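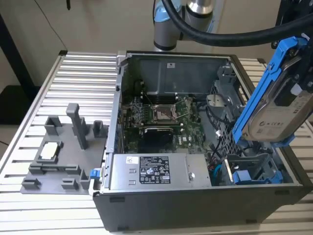 Garthorpe Robotics Laboratory
Cell Inspection Checklist, Desktop Assembly Study (Olen)
Date of inspection: July 2, 2024
Result: Passed with two open items

Scope
This checklist covers the assembly cell used for the Olen study, which compares two methods of teaching a robot arm to insert computer parts. The first method, Piątek, learns from demonstrations alone. The second, Esusine, adds a force limit at the moment of contact. The inspection is completed before each block of 32 trials and is filed with the trial records.

Section A. Arm and gripper

A1. Emergency stop tested from both operator positions.
Pass.

A2. Arm mounting bolts at marked torque.
Pass.

A3. Hose and cables clear of the arm through its full range.
Pass with comment. Slack is acceptable at reduced speed. The loop should be checked again if the home position is changed.

A4. Gripper fingers free of cracks and residue.
Pass.

A5. Grip force check, ten closures on the test block.
Pass. All closures were within the range set in March.

Section B. Computer and fixture

B1. Computer disconnected from wall power; power cord removed and stored.
Pass. The power supply remains in the chassis for the whole study and is not to be opened by study staff.

B2. Side panel removed and stored off the table.
Pass.

B3. Socket pins examined under magnification before the block.
Pass. A bent pin ends the block. Trials completed before the damage was found are kept and flagged.

B4. Fixture tray secured to the table.
Open. One fastener turned by hand. Replace before the next block and record the new tray position, as both methods read it from the same file.

B5. Loose wiring near the drive bays held back from the insertion path.
Pass with comment. See Section C.
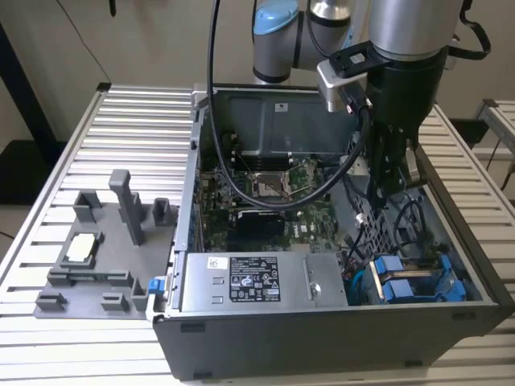 Figure 1. Arm at the right side of the open case, with the processor in its tray pocket.

Section C. Drive insertion

C1. Drive carrier clips intact on both ends.
Pass.

C2. Contact force limit loaded and confirmed on the controller.
Pass. The limit applies to Esusine trials only. Piątek trials rely on the controller's protective stop, and an operator must hold the enable switch throughout.

C3. Retry count set to the same value for both methods.
Pass.

C4. Wiring checked after each failed insertion.
Open. The written procedure requires this check only at the end of a block. The procedure is to be revised.

Section D. Records

D1. Force log and video share one clock.
Pass.

D2. Trial log complete.
Pass. The log holds 2,331 attempts, including 8 ended by a protective stop. Stopped attempts are counted as failures in the reported success rate, whichever method was running.

D3. Restart after a protective stop approved by the cell supervisor.
Pass. Approvals are on file for all stops.

Follow-up
Items B4 and C4 are to be closed before the next block begins. Piątek and Esusine trials may not be run on different tray positions within a single block.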